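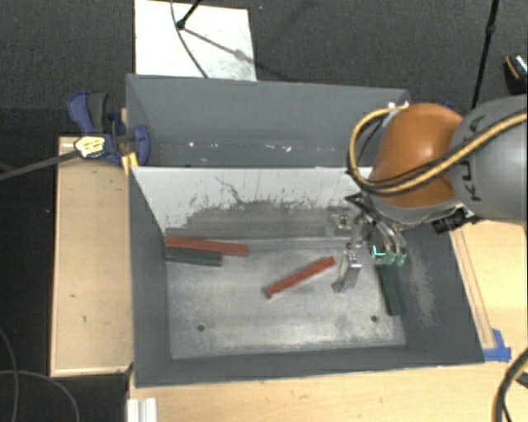
Running the Night Desk at a Small-Town Library

9/16/19

The public library in Jarkmont closes at 6 p.m. on most days, like a lot of libraries its size. Two nights a week it stays open until midnight. Lucie Grewal has worked those nights for four years, and before that she worked mornings at the branch in Ullalness, across the river.

"Mornings are parents and retired people," she said. "Nights are everybody else. People coming off shift, high school kids, people whose heat is out."

We talked at the front desk on a slow evening, between patrons. She kept a stack of holds next to her and checked them in while she answered.

The late hours started as a trial. The library had asked residents what would make them visit more often, and 222 people wrote back. Grewal still has the forms in a folder. More than anything else, they asked for hours after dinner.

"There was one that just said 'I get off at nine' and nothing else," she said. "No name on it. I think about that one when it's raining and I'd like to go home."

The first winter was hard. The furnace was on a timer that shut it down at 6:30, and it took until December to get the timer changed. Grewal worked in her coat. Her coworker Hicham Abdel Hamid brought a space heater from home and tripped the breaker for the whole reading room.

"It was dark for twenty minutes," Abdel Hamid said when he came out from the back to join us. "Everyone stayed. A guy was reading with his phone."

Abdel Hamid handles interlibrary loans and most of the computer questions. He came to the job from Trenemix, a payroll company where he worked in customer support. He said the work is more alike than people would guess. Someone has a form, the form won't go through, and they've already been told to call a different number.

"At the old job I had to close the call," he said. "Here I can sit down next to the person. Sometimes it takes an hour. Last week it was a woman with a pension form, and the problem was that her middle name was spelled two ways. We called her sister to find out which one was on the birth certificate."

I asked what people check out at night. Grewal said cookbooks, which surprised me, and a lot of large print. Car repair manuals go out and come back with grease on them. The library owns 3492 books in large print and paperback combined, and those shelves are the closest to the desk so she can see when they need straightening.

The kids mostly don't check anything out. They come for the tables. Grewal lets them eat as long as it isn't soup. She used to have a longer list of rules.

"I had a sign with all of it on there — hats, gum, feet on chairs," she said. "I took it down when I painted that wall and I never put it back up. It's been fine."

The other regular group meets in the side room. They play cards and call themselves Ha, after what one of the players says when she wins a hand. There were three of them at first and there are often more than a dozen now. Grewal has joined twice and lost both times.

Money is tight, as it is anywhere. The late hours cost the library over 100 dollars a night, mainly in wages and heating, and they have to be approved again each year. She has been to every one of those meetings. She brings the folder of forms and usually doesn't need to open it.

I asked if she would ever go back to mornings.

"I was good at story time," she said. "I did the voices. But my own kids are grown now and I don't sleep before one anyway, so I might as well be here."

A man came up with a stack of westerns and asked if he could have the next one in the series held for him. She wrote it on a slip and told him it was out until Thursday. He said he could wait, and he went to find a chair by the radiator.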